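I finally watched Lirnudia, all 144 minutes of it, and I have been cross on and off since breakfast.

You will know the story by now. Despina Omerović plays a seamstress who takes her boss to a tribunal, loses, and then goes back to work in the same building because the rent is due. It's a good part and she is very good in it. The trouble is that the film keeps wandering off to see how the boss is getting on. He has a boat. He has a difficult father. He has, by my reckoning, far more close-ups than a man in his position deserves.

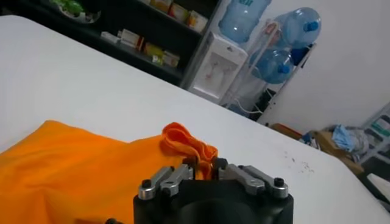 I saw it at the Clola, where the seats were last comfortable in another century, with my friend Zdenka, who liked it a good deal more than I did. Her view is that Krum Dimitriou, directing, wants us to feel how much room this man takes up. Mine is that you can make that point in five minutes and give the rest back to the woman on the poster.

The tribunal scene is the one everybody talks about, and fair enough. There's no music, hardly any shouting, and a clerk who keeps mispronouncing her name. I'd have happily watched another hour of that clerk. Then we are back on the boat. 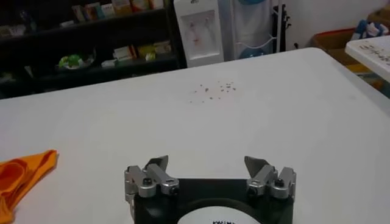 I should say something nice about the script, which Simin Arabzadeh wrote before anyone had decided the father needed a subplot (so the interviews say, and I choose to believe them). Her dialogue sounds like people who are tired and would like to go home. By the end I knew the feeling – it was almost midnight and I'd missed the last bus.

It won a prize in September for its costumes. The coats are lovely, I'll give them that. Zdenka wants to see it again and has offered to pay for my ticket, so I expect I'll be going.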